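How a Robot Hand Works: Notes From the Undow Build
By Kiran Kaushik, Jul 2, 2025

The fingers are black, with two segments each and a thin metal joint between them. 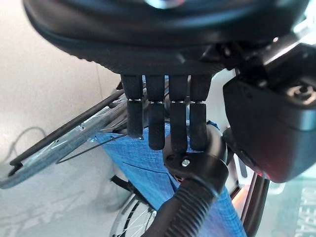 What a joint does

A joint is a place where two stiff parts can turn. Your finger has three bones and bends in three places. A robot finger can have fewer. Fewer joints mean fewer parts to wear out, but also fewer shapes the finger can make.

What moves a finger

Undow is the name of the hand we are building in Parveen Munshi's garage. Each finger is pulled by a cord. A small motor winds the cord onto a spool, and the finger curls. When the motor lets go, a spring straightens it. The tendons in your arm work in a similar way - hold your forearm and wiggle your fingers to feel them.

How it knows when to stop

A motor has no sense of touch. Our controller measures the electric current going into the motor 50 times a second. When a finger presses on something solid, the motor has to work harder and the current rises. Past a set limit, the program stops winding. Haruto Ebihara wrote that part, and he keeps the limit low for soft things like cloth.

Why fingertips need grip

Friction is the force that keeps two surfaces from sliding. Smooth, hard plastic has little of it against metal, so builders often choose a rubbery surface. With more friction, the hand can hold an object without squeezing as hard.

Testing

We have run about 2,000 open-and-close cycles so far. One cord broke at cycle 1,532, where it rubbed on the edge of a hole. We rounded the edge with a file and put in a new cord. The next job is the thumb, planned for September.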